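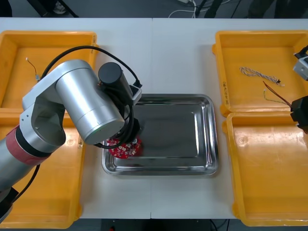
Minutes of the parts sorting meeting, Skeneck repair workshop, June. Nermin Aksoy led the meeting and also wrote these minutes. The meeting started at the sorting table, so that everybody could see the layout we were discussing. The old layout had one big box for all parts from the lamp units, and small leads got lost at the bottom of it. With the yellow trays in pairs on both sides of the steel tray, a thin wire with a white connector can lie in the upper left tray and it is easy to find. The members agreed to keep this layout until the end of the Disby job.

1. Minutes of the last meeting
They were read and accepted with one correction. The shelf number for the spare boards is 819, it was written wrong before.

2. Round boards
It was asked whether the round red boards should be put in the steel tray or directly in a yellow one. Some members prefer the steel tray, as the parts on the board are easy to see against the metal. Others said that the metal gets scratched and that the old tray from 1992 already looks bad. Decided: boards go first in the steel tray for checking, then in a yellow tray. The steel tray must be empty before a new batch is started.
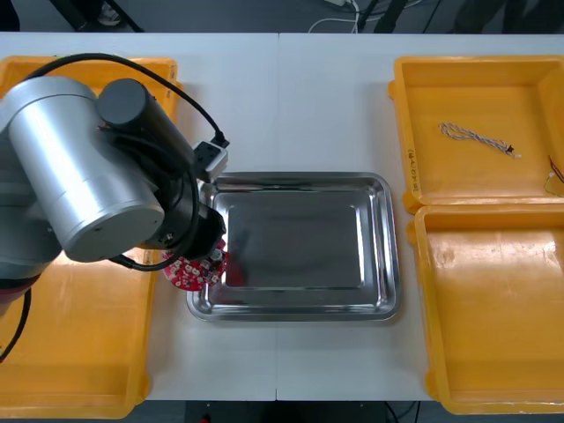
Item 2: round red board at the left rim of the steel tray.

3. Wires and connectors
Wire pairs should stay in the trays on the right side. It was noted that twisted pairs come out of the box in knots and it takes time to open them. Nermin will ask Tekin for the price of small clips, 30 pieces to begin with. Until we have the clips, please lay each pair straight across the tray and do not pull at the connector. If a connector housing is broken, the lead goes to the waste box by the door and it is written in the book.
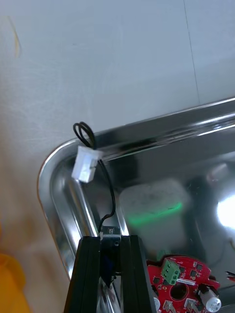
Leads that still have a module on them are not to be cut. This was asked two times in the meeting, so it is repeated in these minutes. Boards with a screw terminal should be checked for open screws before they are put away. The time for this check is around 3 minutes per board, and it was agreed that this is acceptable.

4. Labels
The labels on the shelf are in two different sizes. Gesten can print new ones, but only when we send the full list. Members should give their part of the list to Nermin before Thursday.

5. Other matters
The lamp over the second table is too weak in the evening. A stronger one will be looked for in the storage room. The broom was also discussed, without decision.

The next meeting is at the same table, after the Disby job is delivered.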